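Ticket 3059: Cabinet top is a dumping ground again
Opened by: Fatima Hlongwane
Status: Reopened
Location: lounge, cabinet by the radiator
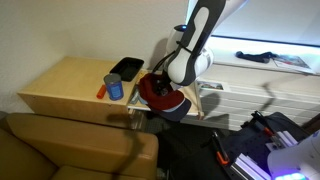 I closed this one in February, which was optimistic of me. Caps belong on the hooks. The tray is for keys and small stuff, and it works better with stuff in it.

Tried: a polite note. No change.
Tried: a less polite note. No change either.

Next step: one more hook, up by Saturday. See also 1194, same cabinet, different hat.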